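Istley Millers

The Istley Millers are a senior amateur ice hockey club based in Istley. They play their home games at Gekcombe Arena, a single-sheet rink with seating for 600, and have iced a team in most winters since the club's claimed founding in 1944.

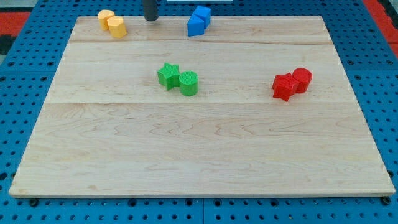

The founding date is the club's own. It appears on the crest and above the main doors of the arena, but the earliest surviving scoresheet is from several winters later, and the local paper of the period makes no mention of a team called the Millers until after the mill league had folded. The usual account has mill hands flooding a field behind the grain sheds and challenging the neighbouring town to a game for a side of beef. No source for the beef has been located. Later club programmes give the opponent, the score and even the weather differently from one edition to the next.

Early years

The first Millers team that can be documented played an outdoor schedule against rail and mill sides. Records are thin. Standings were seldom printed in full, and at least two seasons that the club lists as championships seem to have ended in a thaw with games still owing. The Millers counted both as titles on the strength of being in first place when the ice went. Their rivals from Ait Brahim, who had games in hand, have never accepted this, and their own history lists one of the same seasons as theirs.

Gekcombe Arena

The club moved indoors when Gekcombe Arena opened. The building has a low roof over the east end and a reputation for slow ice in the corners, which visiting coaches tend to bring up after losses and seldom after wins. The posted capacity is 600. Attendance was not counted by ticket for many years, and the figures in older programmes should be read with that in mind. The often repeated claim that every home game of one entire decade was sold out rests on a single after-dinner speech.

The 94-goal season

Much of the club's wider reputation comes from one winter in which a single forward line is said to have scored 94 goals between its three members. The number is painted on the wall outside the home dressing room. Local historian Nawal Abdelaziz, working from scoresheets kept at the Istley library, found that the total can be reached only by including exhibition games and a tournament played in May, well after the league season had closed. She also noted two sheets on which the goals credited to the line come to more than the team's final score. The club has kept the number on the wall.

Even the lower total would have led the league — a point that tends to get lost in the argument on both sides.

Sponsorship and name

For 5 seasons the team played as the Istley Skedico Millers under an arrangement with Skedico, a regional equipment supplier. The club described the deal at the time as the largest in the league. Its value was never published and no other club's figures were available for comparison. Sweaters from the period are green and grey in place of the usual maroon. The sponsor's name was dropped when the agreement lapsed, although it stayed on the centre-ice logo for another winter.

Rivalry with Ait Brahim

Games against Ait Brahim are played for the Flour Barrel, a small trophy that changes hands whenever the holder loses. Both clubs claim to lead the all-time series. The difference comes down to whether the disputed outdoor games are included, and to one match abandoned in the third period when the lights failed with Ait Brahim ahead by a goal. The Millers treat it as no contest. A replay was arranged, according to the Istley programme, and declined; Ait Brahim's version is that no invitation was received.

See also

Gekcombe Arena
Flour Barrel (trophy)
Senior amateur hockey

This page was last edited on Sun 27 January.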